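Pluvach Two-Arm Cell: Questions About the April Stoppage

Last updated 9/5/26

We have been asked the same things often enough that it seemed kinder to write the answers down. If you run one of our two-arm cells, most of this applies to you. If you don't, it may still be of interest, in the way other people's plumbing is.

What happened?

During an overnight run at our Burneo workshop, the left arm stopped partway through a handover and the right arm did not. The cell was passing small metal parts from one gripper to the other, which it had done 2,238 times without complaint. On the next one the left arm's wrist camera dropped its signal, the left controller froze the arm where it stood, and the right arm carried on to the meeting point as if it had an appointment. The two grippers met a good deal more firmly than intended.

Was anyone hurt?

No. The room was locked and the lights were the only other thing on duty. The damage came to one gripper finger, one camera cable and a certain amount of pride.

Why did the camera lose its signal?

The cable. We would have liked a more glamorous culprit and spent two days looking for one. The connector had been pulled a tiny distance every time the wrist turned past a certain angle, and eventually it let go. A cable with too little slack gets tugged. A cable with too much slack gets caught on things. Ours managed to be the first kind near the camera and the second kind further down the arm.

Why didn't the other arm stop too?

This is the real fault, and it was ours. Each arm had its own watchdog, and each watchdog was excellent at minding its own arm. The message meant to tell one side that the other had halted was sent over the same link that carried the camera status. When the camera dropped out, that link spent its time trying to reconnect, and the halt message waited politely in line behind it.

The crash report put the delay at 700 milliseconds. The limit in our own design notes is 100. Both numbers had been sitting in the same folder for months, apparently without being introduced.

What does the handover look like now?

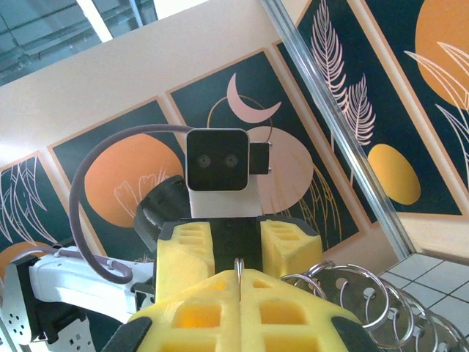
Cable routing is the first thing we changed, and the cheapest. The old rule was to leave "enough" slack, a word that means something different to everyone holding a cable tie. Now the camera lead leaves the back of the housing in one high loop, swings wide of the wrist, and comes down to the white arm segment, where small white clips hold it. The loop looks untidy. Visitors sometimes offer to shorten it for us. Please do not shorten it for us.

Do I need to change the cable on my own cell?

Look at it first, with the power off and the arm locked out. If the lead goes tight at any wrist position listed in your setup sheet, reroute it. If the connector moves when you wiggle it with one finger, replace the lead. If the cable is shiny where it rubs against a bracket, it has been trying to tell you something.

Should I change anything in the software?

Yes. Install the Mabuza update, which moves the halt message onto its own wired line and stops both arms when either one stops. It also stops both arms if the line itself goes quiet. In our tests the second arm now halts in 20 milliseconds.

Until you have installed it, run the handover at reduced speed and only with someone present. "Present" means within reach of the stop button. A person in the break room with a good attitude does not count.

Can I reach in to free a part that's stuck between the fingers?

Not while the cell is powered. The fingers look soft. They are driven by a motor that has no opinion about softness. Press the stop, lock out the supply, wait for the status lamp to go dark, then open the gripper by hand using the release described in the manual.

This goes for tiny parts too. The smaller the part, the closer your fingertips have to get, and we have noticed that people will wave off a warning for a clip that they would take very seriously for an engine block.

The cell restarts fine after a fault. Can I just keep going?

Ours did that as well. When we went back through the log we found several brief camera dropouts before the big one, each followed by a cheerful automatic recovery. Automatic recovery is now off by default. After any camera fault, a person has to look at the cable and clear the fault by hand.

Will Herel replace damaged fingers?

Herel, who print the fingers for us, will replace any that were damaged in a handover collision before the update. Send a photo and the cell's serial number. Fingers damaged by being used as a doorstop are a separate conversation, and we have already had it once.

Who do I contact?

Annatjie Shabalala handles all reports about the two-arm cells. Send her the log file along with your message, including the hour before the fault, and don't tidy it up first.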